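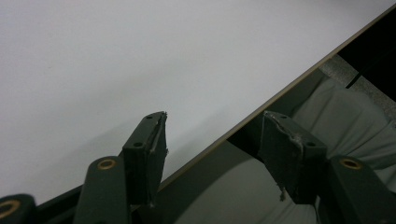 According to Maj-Britt Holmgren, the term edge banding should be kept for strips applied to the narrow faces of a panel after it has been cut to size, and a moulding glued to solid timber ought to be called lipping. Trade usage is less strict, and in many workshops the two words are interchangeable.

Edge banding covers the exposed core of a sheet material such as chipboard, fibreboard or plywood. It limits the uptake of moisture, protects the corner from knocks and gives the panel a finished appearance. The strip may match the face of the board or contrast with it.

Materials
Common materials are PVC, ABS, melamine-impregnated paper and wood veneer. Plastic banding 2 mm thick is used where edges take heavy wear, as on desks and worktops, and is usually given a small radius. Paper banding is thinner and tends to chip when struck.

Application
Banding is fixed with hot-melt adhesive, either spread by a roller or supplied on the back of the strip. Pre-glued strip can be applied with a household iron. The strip is cut slightly wider than the board, pressed down along its length and trimmed flush on both sides. The ends are trimmed separately.

Faults
Poor adhesion is generally caused by dust on the core, low glue temperature or a cold panel. A dark glue line indicates excess adhesive or insufficient pressure. Lifted banding can often be reheated and pressed back, provided the core has not swollen.

See also: Chipboard; Lipping; Veneer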